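The pharmacist who runs the compounding room at Burard has been making medicines by hand for years, and she still lights up when someone asks what the word means. "We make one medicine for one patient," she told me over the phone in April. "A child who can't swallow a tablet gets a syrup. Somebody allergic to a dye gets a capsule without it. I love that!"

Her team filled 738 of these prescriptions last year, and each one started with a prescriber's order. She is firm on that point. "No order, no medicine. People call and ask for a jar of whatever their cousin got, and I have to say no — nicely, but no."

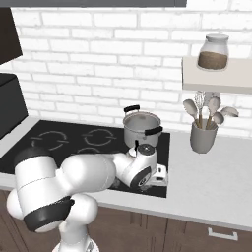
*A pot on the cooktop, with a white robotic arm reaching across.*

I asked what patients get wrong most often, and she didn't need time to think. It's storage. Plenty of compounded liquids have short dates, and some belong in the fridge the minute they get home. "Read the label, then read it again. And please don't keep anything over the stove!"

She also wishes more people would ask questions at the counter (she really means it, any question at all). Her favorite is "What's in this besides the drug?" A good pharmacy should be able to answer it on the spot. 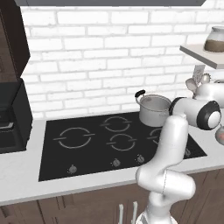

## What about the cost?

Insurance is the sore spot. One patient she helped paid $80 for a cream, sent in the paperwork, and got $66 back after 2 tries. "Keep the receipt and ask for the ingredient list," she said. "Your plan may want both."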